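Nisero Robotics Club
Two-Arm Bench Guide, section 5: Setting up a tabletop task
Last revised 2023-05-13 by Nerea Cordero

Read this section before your team's first session on the bench. It assumes you have finished the safety sign-off and can log in to the Foltska control program. Joint calibration is covered in section 4 and is not repeated.

5.1 Before you switch on

1. Check that the enclosure fabric hangs clear of both arms. If it sags into the work area, tighten it at the wall brackets.
2. Look at the clamps on the front corners of the table. They should be closed. Do not move them.
3. Follow each cable from the base to the gripper with your eyes. A loop beside the base is fine. A loop lying across the work surface is not.
4. Take everything off the table, including tools and phones.

CAUTION: Keep hands out of the enclosure whenever an arm has power, even if it is not moving. One person stays at the stop button for the whole session.

5.2 Powering the arms

1. Turn on the left arm, then the right arm.
2. Wait 20 seconds. The red indicator on each base should be lit.
3. Open Foltska and load your team's profile. Teams without a profile use "Quintana", the club default.
4. Set the speed limit to 50 percent. New teams stay at this setting until December.
5. Send both arms to the rest position and confirm that the grippers do not meet over the table.

NOTE: If only one base shows a red light, switch off both arms and tell the session lead. Do not swap power leads between arms.

5.3 Placing the objects

The kitchen task uses a bowl, a flat tray and small play-food pieces from the Cloltow box. Send the arms to rest and cut power before you reach in.

1. Put the bowl toward the back of the table, within reach of the right gripper.
2. Put the tray in front of the bowl. It does not have to be square to the table.
3. Place one food piece in the bowl and one on the open tabletop.
4. Leave the strip along the front rail empty.
5. Restore power, wait for the lights, and start the task from the Foltska menu.
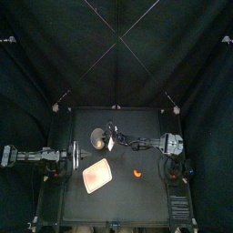 Figure 5-1. Kitchen task, with the right gripper at the rim of the bowl and one orange piece on the table.

5.4 During a run

The bowl is light and may tip when a gripper touches the rim. Let the run continue unless the bowl leaves the table. If it does, press stop and mark the run as failed.

Each run is limited to 190 seconds. When time is up the arms hold position. They do not return to rest by themselves, so use the Rest command before cutting power.

5.5 Ending the session

1. Send both arms to rest and exit Foltska.
2. Turn off the right arm, then the left arm.
3. Return all pieces to the Cloltow box.
4. Write the number of runs and any faults in the bench log.

Continue with section 6 to record your own task.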